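How to descale a kettle without buying anything daft

Virgilio Macapagal
Jun 27, 2019

Every spring somebody tells me I need a special product for limescale. Last April it was a sachet, the year before it was a wire ball you leave in the water. I have tried most of them, and I remain unconvinced that any does more than plain citric acid out of a tub. We live in Lokdale, where the water is hard enough to leave a ring on a glass, so I get plenty of practice.

What you need

Citric acid powder, the food kind. Jug. Tablespoon. An old toothbrush for the spout. Vinegar will do if you have it in, but the smell hangs about and I find it takes two goes.

Before you start

Read the leaflet that came with the kettle. If it tells you to keep acid away from some part of it, believe the leaflet and not me. Take the filter out if it comes out. Mine clips in behind the spout and needs a firm pull, and I broke the first one by twisting it.

Step 1. Fill the kettle with 1,000 ml of water. Boil it, switch it off at the wall and let it stand for five minutes. Plenty of guides tell you to add the powder to water that has only just boiled. Don't. It fizzes up, and on a scaled kettle it can come out of the spout.

Step 2. Add one level tablespoon of citric acid, a little at a time. If it foams, wait for it to go down before adding more. If it does nothing at all, either you have very little scale or the stuff on the bottom isn't scale. Brown specks that don't fizz may be rust, and no powder will mend that.

Step 3. Leave it for half an hour with the lid open. I have seen people say overnight. I tried that on my old Krishnan kettle and couldn't tell the difference, apart from having no tea before bed.

Step 4. Drop the filter in a mug of the same liquid while you wait. Go over it with the toothbrush afterwards, gently, as the mesh tears.

Step 5. Pour it all down the sink, slowly. Fill the kettle with fresh water, boil, and tip that away as well. Do it a second time. If the water still tastes sharp, do it a third.

Step 6. Wipe the outside with a damp cloth. Keep the base and the plug dry. Keep the acid off marble and other limestone worktops too - it will leave a dull patch that doesn't wipe off, and the sprays sold to put that right have never impressed me. Stand the kettle on a tray or in the sink while you work.

What about the other methods?

Lemon slices work, slowly, and cost more than the powder. Cola works a bit and leaves you with a sticky kettle. Bicarbonate of soda is recommended everywhere and I can't see why, as it isn't an acid and scale doesn't care about it. Mixing it with vinegar makes a good show of bubbles and gives you something weaker than the vinegar was.

I also tried a Delum magnet that clamps to the pipe under the sink. The box made large promises. I left it on for 134 days and the kettle furred up exactly as before. Perhaps it does better in Ernness, where my sister has one and swears by it, but the water is soft there and she hardly had any scale to begin with.

How often?

The packets say every month, and the packets are selling packets. Look inside. When you can see a white crust on the bottom, or flakes turn up in your cup, it's time. For us that is every six weeks or so. A filter jug will stretch it out, though you then have to buy cartridges, and I have yet to see the sums come out in their favour.

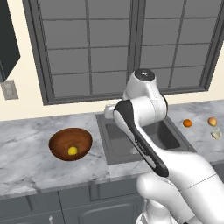
One last thing on storage. Citric acid draws damp and sets into a lump if the lid is left off, so keep it in a jar with a proper seal and write on the label what it is. It looks just like sugar. If it has gone hard, it still works; break a bit off with a spoon handle and dissolve it in the jug first.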